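Jonness opens the folding room at Furkthorpe

Wednesday, October 14, 2026

I've spent most of my working life around laundry, and I still get a bit giddy over a well-folded shirt. So I'm very pleased to say that our new folding sessions are up and running at Furkthorpe, and you're welcome to come along!

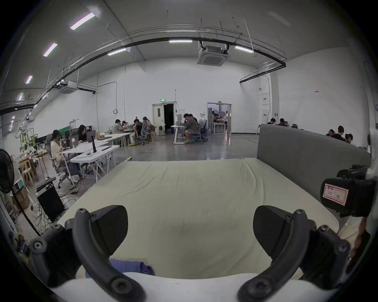
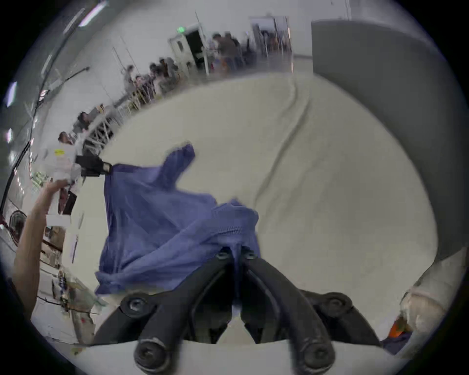
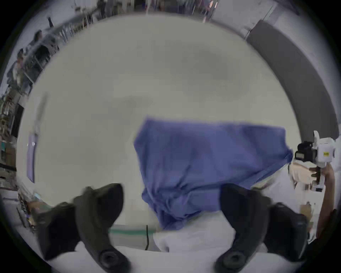 Blue cloth, Furkthorpe.

Jonness News, Issue 9, page 3

We picked a big white room with plenty of light, which makes creases much easier to spot. Crumpled things are where we begin – anyone can fold a shirt that's already flat. You take an edge, your partner takes another, and you lift and stretch the fabric between you until the folds start to drop out. Sleeves come later (I know, everyone wants to start with sleeves).

The sessions run for two hours and cover shirts, towels and the odd awkward sheet. Our first programme in July had nearly 643 bookings across all our sites, so please don't leave it until the last minute. Postma is looking after bookings again, and Luveo has put together a little folding guide that you can take home with you. I've had mine stuck inside the airing cupboard door for weeks now and it's already curling at the corners.

Bring a shirt from the bottom of the ironing pile – the worse the better. Places can be booked at the Jonness desk in Furkthorpe or through Postma.

Ends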